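Notebook / Sample Prep / Automation

May. Written by Jalen Ostrowski, Ivstead prep room

I start this entry at 7:40, before the others come. Yesterday I promised Leena that I write down how the change is going for us who stand at the bench, and not only the numbers for Tronness. Numbers are at the end anyway.

State of things: the arm now does the weighing transfers for the Grusa series. A person still does the labels, the sieving and everything that is sticky. Before the change each of us did all of it, from opening the box to closing the logbook. I was doing it for so long that my hand knew the tap on the scoop without me. Now I prepare the station, I start the run, and I stay near. It is less tiring for the shoulder. It is also a strange kind of work, because you must pay attention while your hands have nothing to do.

Sibel said the same at lunch. She told me she comes home less tired in the body and more tired in the head. She asked if we can do the labels during the run and not before it. I think yes, if the label table moves closer. Desmond does not like this, he wants one person with eyes on the station. We did not agree. To be continued when Leena is back from Benavides.

Layout of the station: black cloth under everything, because the clear things are easier to find on it with the eye. The acrylic stand with the funnel goes at the back on the left. The jar goes in its cork ring and never directly on the cloth. The glass scoop lies flat, bowl away from the stand. Dwayne wanted to tape outlines on the cloth. I am against tape, it leaves glue and the cloth must be washed.

One thing I want to remember. When I did this by hand, I put the scoop down wherever I liked, and I picked it up again without thinking. With the arm I had to learn my own habits first and then say them aloud, in order. This took longer than the installation. Dwayne sat beside me with his laptop and asked "why did you turn it there?" and many times I had no answer. Some of these turns were only habit and we dropped them. Two were important, and they are now in the instruction: the small turn of the wrist before the powder goes over the funnel, and the waiting before the scoop moves away.

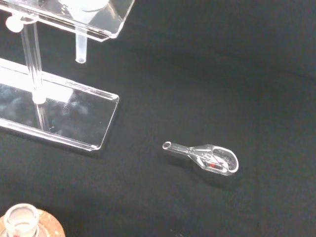
Who is responsible when a weighing done by the arm is wrong?

The person who started the run signs for it, the same as with a manual weighing, and that person may stop the run at any moment without asking.

I copy this from the sheet by the door because Sibel and I had both understood it differently. I thought the signature was only for the preparation. Leena confirmed by phone that it is for the whole run. I accept this, but then Desmond's rule about one person at the station makes more sense than I wanted to admit. If I sign, I want to see it.

About the shifts. The early shift used to be two people at the balances. Now it is one person at the station and one who goes between sieving and the store. The second job is lonely, in my opinion, and I would like us to change places at 10:00 every day. Desmond will put it in the plan for two weeks, then we talk again.

Training: Dwayne wants everybody to keep doing some transfers by hand, so we don't forget. I support it strongly. Last month the arm was out of service one afternoon, and I noticed I was slow and a little nervous with the scoop — this after only a short time away from it. Proposal is one manual series per person per week, with normal logbook pages.

Numbers for Tronness, from the log:
Transfers by the arm since start: 392
Transfers done by hand in the same period: 40
Runs stopped by a person: 2

Both stops were mine. First one, I had put the jar without its ring. Second one, I simply did not like the sound. Dwayne found nothing, and he wrote "operator stop, no fault" without making any face about it. I was grateful for that.

To do: ask for a higher chair at the station. Wash the spare cloth. Find out from Leena if Benavides also rotates the people in the middle of the shift. Label table, measure if it fits between the sink and the door.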